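Foro Zotdale de Papel y Encuadernación
Inicio > Proyectos colectivos > Cuaderno viajero
Tema: Propuesta de modificación de las normas de pegado y envío
Estado: abierto

Coordinacion_Zotdale
Moderación
Mensajes: 4000

Estimados miembros:

Por la presente se somete a consulta la modificación de las normas que rigen el cuaderno viajero, cuya nueva ronda se iniciará en agosto. El volumen de la ronda anterior regresó a la sede de Antal con varias hojas adheridas entre sí, el lomo vencido y una solapa desprendida. El informe de recepción, redactado por Liam Kettle, recomienda actuar en dos puntos: el adhesivo admitido y el grosor de las aportaciones.

El texto que se propone es el siguiente:

Primero. El cuaderno constará de 54 hojas de papel Himora verjurado, cosidas y sin guardas decoradas.

Segundo. Queda excluido el adhesivo en barra. Se admitirán el engrudo de almidón y la cola Stusano de secado lento, aplicada con pincel y en capa fina.

Tercero. Ninguna aportación superará los 50 gramos, incluidos botones, cintas, sobres interiores y cualquier otro elemento añadido.

Cuarto. El cuaderno completo, con su envoltorio, no podrá exceder de 900 gramos en ningún momento del recorrido.

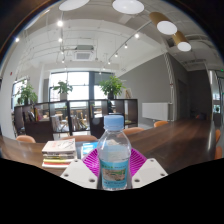 Se ruega que las observaciones se formulen citando el punto al que se refieren. Las peticiones de cambio de turno se tramitan en el tema correspondiente y no serán atendidas en este hilo.

Reciban un cordial saludo.

---

pliego_y_plegadera
Miembro

Estimada Coordinación:

Agradezco la consulta. Manifiesto mi conformidad con los puntos primero y cuarto, y mi desacuerdo con el segundo en su redacción actual.

El adhesivo en barra no es el responsable de que las hojas se peguen entre sí. En mi experiencia, ese daño procede de cerrar el cuaderno antes de tiempo, y se produce con mayor gravedad cuando se ha empleado cola líquida. Una persona que trabaja con barra y espera una tarde entera entrega una hoja plana. Una persona que aplica Stusano en abundancia y cierra el volumen a la media hora entrega un bloque.

Solicito que se sustituya la exclusión por un tiempo mínimo de secado.

---

Tinta_Ferrogalica
Miembro

Debo discrepar de la intervención anterior. La barra envejece mal. Conservo cartas montadas con ese producto en un álbum familiar y hoy se desprenden con solo pasar la página, dejando una mancha amarillenta en las cuatro esquinas. El cuaderno viajero tiene vocación de archivo, según consta en su presentación, y conviene exigir materiales acordes con esa vocación.

Respecto al tiempo de secado, no tengo inconveniente en que se añada. Ambas cosas son compatibles.

Planteo asimismo una duda sobre el punto tercero: ¿cómo se prevé comprobar el peso de cada aportación una vez pegada? Las hojas no se desmontan.

---

Coordinacion_Zotdale
Moderación

En respuesta a la pregunta formulada: cada participante pesará los elementos antes de pegarlos y anotará la cifra en la hoja de ruta que acompaña al cuaderno. Se confía en la buena fe de los miembros. Una balanza de cocina es suficiente.

---

lomo_redondo
Miembro

Buenas tardes a todos:

Intervengo en calidad de participante de la última ronda y, me temo, de una de las personas que contribuyeron al vencimiento del lomo. Mi hoja incluía un sobre con tres cartas de mi abuela a su hermana, en copia, y un pequeño bolsillo de fieltro. Lo pesé después de leer esta propuesta, utilizando los sobrantes que guardé, y habría superado con holgura el límite que ahora se plantea.

Dicho esto, entiendo que el peso es una medida imperfecta. El fieltro apenas pesa y abulta mucho. Una lámina de cobre repujado pesa y no abulta nada. Si lo que se pretende proteger es el lomo, lo que debe limitarse es el espesor.

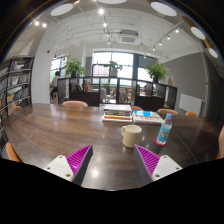

Propongo, por tanto, que el punto tercero se exprese en espesor y que el peso quede reservado al punto cuarto, donde sí tiene sentido por el franqueo. También podrían coserse escartivanas entre los cuadernillos, como se hace en los álbumes de fotografías - así el volumen dispondría de holgura desde el principio y no habría que pedir a nadie que renunciara a un bolsillo.

---

pliego_y_plegadera
Miembro

Suscribo íntegramente lo expuesto sobre las escartivanas. Añado que deberían ser del mismo papel Himora, cortado a contrafibra nunca, siempre en el sentido de la fibra. El cuaderno de hace dos rondas las llevaba mal orientadas y se ondularon todas.

---

AmaliaDelTorno
Miembro

Con el debido respeto, considero que se está perdiendo de vista la finalidad del proyecto. El cuaderno viajero nació para que personas que viven lejos unas de otras se escribieran. En las primeras rondas se recibía un cuaderno escolar forrado con papel de estraza, con recetas, dibujos de los niños y algún billete de tren, y se leía de una sentada. Ahora se recibe un reglamento.

No me opongo a cuidar los materiales. Sí me opongo a que una participante nueva deba adquirir cola Stusano, pincel y balanza antes de poder contar cómo le fue el verano. En mi círculo hay dos personas que renunciaron a inscribirse tras leer las normas vigentes, que son más breves que las propuestas.

Ruego que se contemple una modalidad sencilla, en la que baste con escribir a mano directamente sobre la hoja.

---

Tinta_Ferrogalica
Miembro

Escribir directamente sobre la hoja siempre ha estado permitido. Ninguno de los puntos lo impide.

---

AmaliaDelTorno
Miembro

No lo impide, en efecto, pero tampoco lo menciona, y quien lee cuatro puntos dedicados a colas y gramos concluye que se espera de ella otra cosa. Las normas también se leen por lo que callan. Solicito que figure de manera expresa y en primer lugar.

---

Liam Kettle
Recepción y conservación

Estimados compañeros:

Me permito precisar algunos extremos del informe, puesto que se me ha citado.

Las hojas adheridas eran las centrales, y en todas ellas había restos de barra y también de cola blanca. No estoy en condiciones de afirmar cuál de los dos productos causó el daño. Recomendé excluir la barra por la razón que ha señalado Tinta_Ferrogalica, es decir, por su envejecimiento, y quizá no lo expuse con suficiente claridad.

El lomo cedió entre el segundo y el tercer cuadernillo. Lo he desmontado y vuelto a coser en casa, sobre cintas, y ha quedado firme. La cubierta conserva una arruga que no he querido planchar por temor a dañar la acuarela. Las páginas pueden consultarse de nuevo.
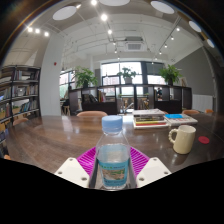

Botella de agua con tapón azul claro; al fondo, la mesa de madera oscura.

En cuanto a las escartivanas, me parece una solución acertada. Supone mayor trabajo de costura, que asumo con gusto, y un ligero aumento del peso inicial. Convendría prever una escartivana por cuadernillo y dejar las restantes al criterio de quien encuaderne.

Apoyo la petición de Amalia. La hoja que más he releído este invierno es una lista de la compra comentada al margen, escrita con bolígrafo. 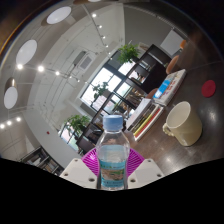
Botella con tapón azul claro y etiqueta turquesa.

Quedo a disposición de los miembros para cualquier aclaración relativa a la costura. Para las cuestiones de franqueo, les ruego que se dirijan a la Coordinación.

---

lomo_redondo
Miembro

Agradezco al señor Kettle la reparación. Quisiera saber si el bolsillo de fieltro continúa en su sitio o si fue necesario retirarlo.

---

Liam Kettle
Recepción y conservación

Continúa en su sitio, con las tres cartas dentro.

---

cuatro_esquinas
Miembro nuevo

Buenas noches:

Me incorporo por primera vez y desearía confirmar tres cuestiones antes de solicitar turno.

¿Se admite el lacre? Tengo costumbre de cerrar con él toda mi correspondencia.

¿Puede emplearse hilo para fijar elementos, en lugar de cola?

¿Existe alguna indicación sobre el tiempo que puede retenerse el cuaderno? En casa hay un recién nacido y no siempre dispongo de las tardes.

---

Coordinacion_Zotdale
Moderación

Damos la bienvenida a cuatro_esquinas y respondemos por orden.

El lacre se desaconseja. En el interior de un volumen cerrado se quiebra y marca la hoja contigua. Puede utilizarse en el envoltorio exterior.

El hilo está admitido y resulta muy recomendable, siempre que el nudo quede aplastado y por el reverso.

El plazo de retención es de dos semanas, prorrogable mediante aviso en el tema de turnos. Las circunstancias familiares se han atendido siempre, y reciba nuestra enhorabuena.

---

pliego_y_plegadera
Miembro

Insisto en que se resuelva el punto segundo. Si se mantiene la exclusión de la barra, acataré la norma, pero deseo que conste mi posición. Existen barras sin ácido de calidad muy digna, y la cola Stusano, aplicada por una mano inexperta, ondula el papel verjurado de forma irremediable. Basta con ver la hoja que yo misma entregué en mi primera ronda.

---

Tinta_Ferrogalica
Miembro

Vi esa hoja. La ondulación le sentaba bien al mar.

Sobre el fondo del asunto, mantengo mi criterio. Con engrudo espeso y un peso encima durante la noche, el papel Himora recupera la planitud. Puedo redactar una breve guía de preparación, con proporciones, si la Coordinación lo estima oportuno.

---

Coordinacion_Zotdale
Moderación

Se acepta el ofrecimiento de la guía, con nuestro agradecimiento.

Vistas las intervenciones, se presenta un texto revisado:

Primero. Toda persona inscrita podrá participar escribiendo o dibujando directamente sobre la hoja, sin añadir elemento alguno.

Segundo. El cuaderno constará de 54 hojas de papel Himora, con una escartivana por cuadernillo como mínimo.

Tercero. Para fijar elementos se utilizará engrudo, cola Stusano o hilo. La hoja permanecerá abierta una noche completa antes de cerrar el volumen.

Cuarto. El espesor de cada aportación no superará el de una tarjeta postal doblada. Se suprime el límite individual de peso.

Quinto. El conjunto no excederá de 900 gramos con su envoltorio.

La exclusión del adhesivo en barra se mantiene para esta ronda y se revisará al término de la misma, a la vista del estado en que regrese el cuaderno.

---

AmaliaDelTorno
Miembro

Conforme. Comunicaré el primer punto a las dos personas que mencioné.

---

pliego_y_plegadera
Miembro

Conforme con reservas en el tercero.

---

lomo_redondo
Miembro

Conforme. Una única observación al cuarto: ¿postal doblada por la mitad o en tres? La diferencia, en fieltro, es considerable.

---

Coordinacion_Zotdale
Moderación

Por la mitad.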